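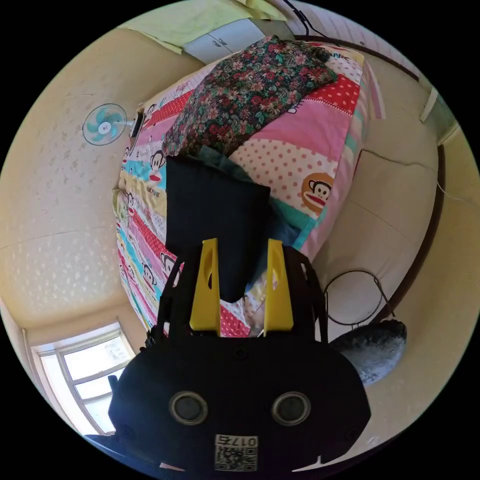
Something black, folded.

22nd December

Quick one, too much to do before Christmas. Went to the carol service at the old church on Soker Street last night. Ninety minutes in a wool coat, no heat past the fourth pew. The boiler is a Dumach, older than me, and the parish got the quote in March. No one has said the number out loud since.

Sang anyway. Dagný Ragnarsson did the solo in the second carol and half of my row teared up, me included. Then the organ dropped a note - just one, the same one every verse - and we all learned to sing over it.

They're selling off the old pews to help pay for the roof. 15 left, I think they want 100 dollars each. I was baptized maybe ten feet from one of them so yes I'm tempted. Where would it go tho? The hallway is full of boots.

Thắng Đào turned 91 this month and still hands out the bulletins at the side door. Asked about my mom by name. Told me the balcony used to be so full they had kids sitting on teh stairs.

Potluck after, in the basement. Warm down there at least. I had two bowls of the bean soup and forgot my dish, so if you have a blue casserole with a chipped lid, it's mine.

Midnight service on the 24th, bring a blanket. More after the holidays.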